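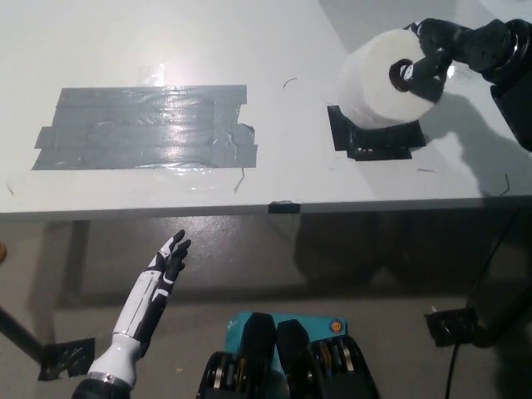 Lulamport savings club opens its investment fund to newcomers

After many years of looking after the savings of a fairly small circle of families, the Lulamport Savings Club is opening its shared investment fund to anyone who lives or works in the town, and the people who run it say they are looking forward to meeting some new faces.

The fund, known to its members as Pelora, will start taking applications in January. Newcomers can join with $1,000, down from the $4,000 that was asked for until now, and they can add to their holding whenever they like after that, in whatever amount suits them. The club says the old minimum kept away a good many younger people who had asked about joining over the years, and who went home again with a leaflet and a cup of coffee and not much else.

Pelora puts its money into a mix of bonds and shares in larger companies, with a little kept in cash so that members who need to take money out can be paid without a long wait. The mix won't change when the doors open, according to Ravindran Nadar, who has managed the fund from the club's office above the old ferry ticket hall for longer than most members have belonged to it.

"We've always been a bit dull, and I say that with great affection," Nadar told a packed and very friendly meeting on Monday evening. "If you want excitement, there's the harbor race. Come to us for the slow part of your savings, the part you'd like to find still there when you go looking for it."

He was careful to remind everyone that the value of the fund can go down as well as up, and that money needed for next year's rent or a new roof is probably better off in an ordinary savings account.

Members will pay a yearly charge taken out of the fund itself, and there will be no fee for joining. Anyone who leaves within the first 2 years will pay a small exit charge, which goes back into the fund for those who stay. Statements will come out every 6 months, on paper for those who still like to have something to put in a drawer, and by email for everyone else.

The record keeping is moving to Semaan, a firm based in nearby Flustitz that already does the same work for several pension plans in the area. Nizar Haddadin, who will look after the Lulamport account there, stayed on well after the meeting to answer questions (and there were plenty of them, mostly to do with passwords).

Current members don't need to do anything, and their holdings will carry over as they are. Application forms can be picked up at the club office on weekday mornings.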